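Startseite > Geräte und Software > Robotik > Simulation
Stollholm Greifsimulator, Arbeitsplatzlizenz

Hersteller: Enriquez
Vertrieb: Melham Laborbedarf
Artikelgruppe: Simulation für Roboterarme
Preis: 2090 Euro je Arbeitsplatz und Jahr, zuzüglich Mehrwertsteuer
Lieferumfang: Programm, Szenenpaket »Wohnen«, Objektpaket »Natur«, Zugang zum Kundenbereich
Szenen: 82
Handbuch: Englisch, deutsche Fassung angekündigt
Lieferzeit: auf Anfrage
Unsere Einschätzung: mit Vorbehalt ins Programm genommen

Kurz gefasst

Stollholm stellt einen Roboterarm in eine gerechnete Wohnumgebung und lässt ihn dort Dinge anfassen, hochheben und ablegen. Gesteuert wird von Hand oder über ein eigenes Skript. Die Software richtet sich an Hochschulen und kleinere Entwicklungsabteilungen, die Greifaufgaben ausprobieren wollen, bevor sie einen echten Arm dafür belegen. Der Hersteller verspricht »wirklichkeitsnahes Greifen beliebiger Gegenstände«. An dem Wort »beliebig« haben wir uns den halben Nachmittag aufgehalten, dazu weiter unten mehr.

Wir verkaufen das Programm und könnten es uns mit dieser Seite leichter machen. Wer uns kennt, weiß, dass wir Vorführungen ungern glauben. Deshalb waren wir im März beim Tag der offenen Tür in Kovville und haben uns hingesetzt, bis man uns auch die Sachen zeigte, die nicht auf dem Ablaufplan standen.

Der Tag der offenen Tür

Angekündigt war eine Vorführung von 15 Minuten. Die ersten Minuten gingen für eine Einführung drauf, in der sehr oft das Wort »nahtlos« fiel. Danach übernahm Kazuhiro Sasaki aus der Anwendungstechnik, und von da an wurde es brauchbar. Er lud eine Szene, setzte den Arm hinein, wählte einen Gegenstand aus und fing an. Auf unsere Bitte ließ er die vorbereitete Abfolge weg und steuerte selbst. Das sieht ruckeliger aus und sagt mehr aus.

Gewünscht hatten wir uns etwas Unangenehmes. Becher und Würfel kann jeder, damit wirbt auch jeder. Sasaki schlug aus dem Objektpaket »Natur« den Pfeilschwanzkrebs vor. Ein Tier mit gewölbtem Panzer, zusammengelegten Beinen auf der Unterseite und Schwanzstachel ist für einen Greifer mit zwei Backen eine ziemlich gemeine Form, und darauf kam es uns an. Ob irgendein Labor jemals einen Pfeilschwanzkrebs im Schlafzimmer aufheben lassen muss, steht auf einem anderen Blatt. Auf die Frage, wie das Tier ins Programm geraten sei, hieß es, man habe die Objektsammlung »breit aufstellen« wollen.

Was uns überzeugt hat

Der Szenenwechsel geht flott. Wohnräume sind vollständig möbliert, und der Arm steht dort, wo man ihn hinstellt – auch an Stellen, an denen in einer echten Wohnung niemand einen Sockel dulden würde. Für Erreichbarkeitsfragen ist das nützlich. Man sieht schnell, ob der Arm über eine Bettkante kommt oder ob das Handgelenk vorher ansteht.

Die Ansichten lassen sich ohne Neustart umschalten. Neben der Raumansicht gibt es eine Nahansicht am Greifer, und die haben wir am meisten benutzt. In der Raumansicht wirkt fast jeder Griff ordentlich. Am Greifer erkennt man dann, ob beide Backen anliegen oder ob ein Gegenstand an einer einzigen hängt und die Physik ein Auge zudrückt.

Auch das Protokoll ist in Ordnung. Kontaktpunkte, Gelenkstellungen und Greiferweite werden mitgeschrieben und lassen sich als Tabelle ausgeben. Die Spaltennamen sind nicht selbsterklärend, im Handbuch stehen sie im Anhang.

Was uns nicht überzeugt hat

Die Kontaktrechnung. Hinata Ueda, die bei Enriquez die Physik betreut, hat unsere Fragen dazu offen beantwortet, und das rechnen wir ihr an. In der Grundeinstellung arbeitet das Programm mit vereinfachten Hüllen um die Gegenstände. Was auf dem Bildschirm nach Stacheln und Beinen aussieht, ist für die Berechnung erst einmal eine glatte Form. Man kann feinere Hüllen einschalten, dann wird die Sache spürbar langsamer. Im Prospekt steht davon kein Wort. Ein Griff, der mit der groben Hülle hält, kann mit der feinen verrutschen, und umgekehrt haben wir es ebenfalls gesehen.

Weiche Unterlagen. Das Bettzeug hat Falten und macht optisch etwas her, nachgeben tut es nach Uedas Auskunft in der ausgelieferten Fassung nicht. Für den Greifer ist eine Bettdecke also so hart wie eine Tischplatte. Wer das Ablegen auf Textilien untersuchen möchte, kauft an seiner Frage vorbei. Eine nachgiebige Unterlage sei »in Arbeit«. Das haben wir bei anderen Herstellern auch schon gehört, teilweise über Jahre.

Größenverhältnisse. Gegenstände lassen sich frei skalieren, und das Programm warnt nicht, wenn dabei Unsinn herauskommt. Masse und Reibung bleiben beim Skalieren stehen, sofern man sie nicht von Hand nachzieht. Wir halten das für den gefährlichsten Punkt der ganzen Liste. Im Übungsbetrieb mit Studierenden merkt das keiner, und am Ende stehen Zahlen in einer Arbeit, die mit dem Gegenstand nichts zu tun haben.

Licht. Gerade in der Nahansicht saufen dunkle Gegenstände vor hellem Hintergrund ab. Für die Kontaktprüfung reicht es. Wer aus den Bildern eine Erkennung anlernen will, sollte sich die Beleuchtung vorher selbst einstellen und dafür einen Tag einplanen. Die Farben der Räume sind Geschmackssache, austauschen kann man sie.

Nahansicht am Greifer und Raumansicht Schlafzimmer 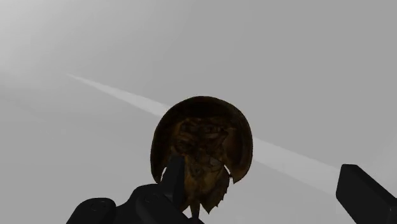
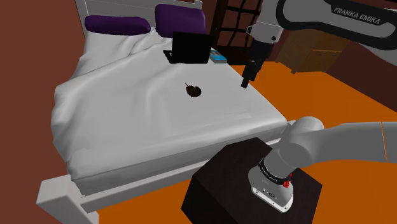

Zurück zum versprochenen »beliebig«. Wir haben Sasaki gebeten, denselben Griff mehrfach aus leicht veränderter Ausgangslage zu fahren. Er hat es viermal gemacht, zweimal kam das Tier sauber hoch, zweimal nicht. Das ist kein Vorwurf an die Software, ein echter Greifer hätte mit dieser Form vermutlich auch seine Mühe. Es passt bloß schlecht zum Prospekt. Wir haben den Satz in unserer Produktbeschreibung deshalb gestrichen und verkaufen Stollholm als Werkzeug zum Vorprüfen von Greifwegen. Für diese Aufgabe finden wir es ordentlich.

Eine Frage blieb bis zum Schluss offen. Wir wollten wissen, ob es Vergleichsmessungen gibt, also denselben Griff einmal gerechnet und einmal mit einem wirklichen Arm gefahren. Es gebe sie, hieß es, sie seien aber noch nicht freigegeben. Solange wir sie nicht gelesen haben, behandeln wir jede Aussage zur Übertragbarkeit als Absicht des Herstellers.

Lizenz und Bedingungen

Eine Lizenz gilt für einen Arbeitsplatz und ein Jahr. Sie verlängert sich nicht von selbst, darauf haben wir bestanden. Ab 4 Arbeitsplätzen gibt es einen Nachlass, den wir auf Anfrage nennen. Die feineren Kontakthüllen sind im Preis enthalten. Weitere Objektpakete kosten extra, und nach unserem Eindruck wird man früher oder später eines brauchen, denn bei Haushaltsgeräten ist die Grundausstattung mager.

Eine Probefassung läuft 15 Tage. Das ist knapp, wenn nebenher Lehrbetrieb ist. Fordern Sie sie also erst an, wenn Rechner und Aufgabe feststehen. Eigene Modelle lassen sich in der Probefassung nicht laden, was wir ärgerlich finden und dem Hersteller auch geschrieben haben.

Voraussetzungen

Ein Rechner mit eigener Grafikkarte ist Pflicht, mit eingebauter Grafik startet das Programm zwar, die Nahansicht bleibt aber unbenutzbar. Für die Skriptsteuerung sollte jemand im Haus programmieren können. Die Beispielskripte sind sparsam kommentiert, eines davon lief bei uns erst nach einer Korrektur des Dateipfads.

Für wen es sich lohnt

Wenn Sie Greifwege vorab prüfen, Stellplätze für einen Arm vergleichen oder eine Übung für das Grundstudium vorbereiten, spricht wenig gegen einen Versuch. Wenn Sie belastbare Kräfte brauchen oder mit Stoffen, Kissen und Kabeln arbeiten, raten wir im Moment ab. Bei allem dazwischen rufen Sie uns bitte vorher an und beschreiben den Gegenstand – Maße, Gewicht und ein Foto genügen für eine erste Auskunft.

Zubehör und Verwandtes

Objektpaket »Küche« für Stollholm, auf Anfrage
Objektpaket »Werkstatt« für Stollholm, auf Anfrage
Einführung vor Ort, halbtägig, durch Melham Laborbedarf
Ausgedrucktes Handbuch, englisch, Ringbindung

Rückgabe: Freigeschaltete Lizenzen nehmen wir nicht zurück. Nicht freigeschaltete Schlüssel können innerhalb der üblichen Frist storniert werden.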